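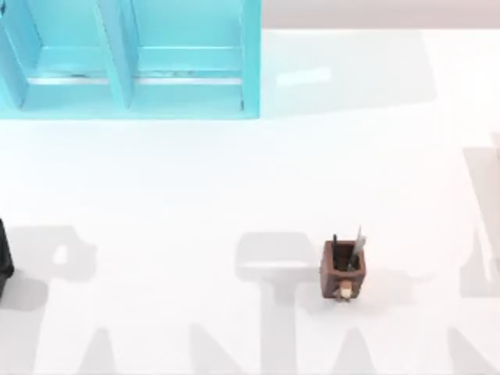

Good Practice in Simulated Tabletop Tasks: Gallery

Clasora maintains a set of working rules for the preparation of simulated manipulation tasks at its Pirness and Cabanatuan sites. The rules apply to every task built for two-armed workstations, whether it is intended for internal trials or for release to partner organisations. This page sets out the main points of the current edition, which took effect in September, beside a view from the work to which they apply. It is intended for staff who prepare, review or approve tasks, and for partners who wish to know what they may expect of the material they receive.

Questions on the rules should be addressed to Khalil Najjar, Standards Office, Pirness.

Pen holder and shelf unit

A simulated workspace with a brown wooden pen holder on a white tabletop and a light turquoise shelf unit further back. The stretch of table between the two is clear, as section 3 of the rules requires for any task in which an object is to be carried to a shelf.

Contents of containers

The pen holder has a black pen and a flat silver-grey implement standing in it. Where a container is to be moved with its contents, the task sheet must state whether the contents are to remain in place throughout. A task sheet that does not mention the contents will be returned to its author.

Naming of objects

Each object is to be entered in the task sheet under a plain name and, where two objects could be confused, a colour. "Wooden pen holder" is acceptable. "Holder" alone is not. Names must be the same in the task sheet, in the written instruction and in the review form.

Small items near the main object

A small cream-coloured item rests against the front of the pen holder. Reviewers should confirm that any item of this kind is listed in the task sheet, with a note of whether it may be touched or displaced. Contact with an unlisted item is recorded as a fault in the task and is not counted against the control program under trial.

Shadows and lighting

Large soft shadows lie across the near half of the table, while the open surface beyond them is bright and even. The rules permit shadows cast by the arms and do not require them to be removed. Lighting settings are to be recorded with each task and must not be altered between trials in the same series. If a change is needed, the series is closed and a new one opened.

Position of the arms

Only a narrow part of a black gripper shows at the left side. The starting position of both arms must be given in the task sheet, including where an arm is wholly or largely out of view. Authors should not rely on the camera view to show that an arm is clear of the table.

Shelf compartments

The shelf unit is divided by an upright panel into two open compartments, each with a shelf board. Instructions must identify the compartment and the level intended. Left and right are always given from the position of the camera, and this must be stated once at the head of the sheet.

Review and approval

Each new task is examined by a reviewer who took no part in preparing it. The reviewer runs the task 12 times with varied starting positions and completes the review form on the same day. A task is approved when the form shows no open points. Where points remain, the author has 7 working days in which to reply.

Approved tasks are examined again after 6 months, or sooner if the simulation software has been changed. Tasks held in the Zellov library follow the same timetable, and their review forms are kept with the task sheets.

Use of this page

Partner organisations may reproduce the text of this page in their own guidance, provided that the edition is stated. Requests to reproduce the picture should be sent to the Standards Office. Copies of the full rules, the blank task sheet and the review form are available from the same office on request.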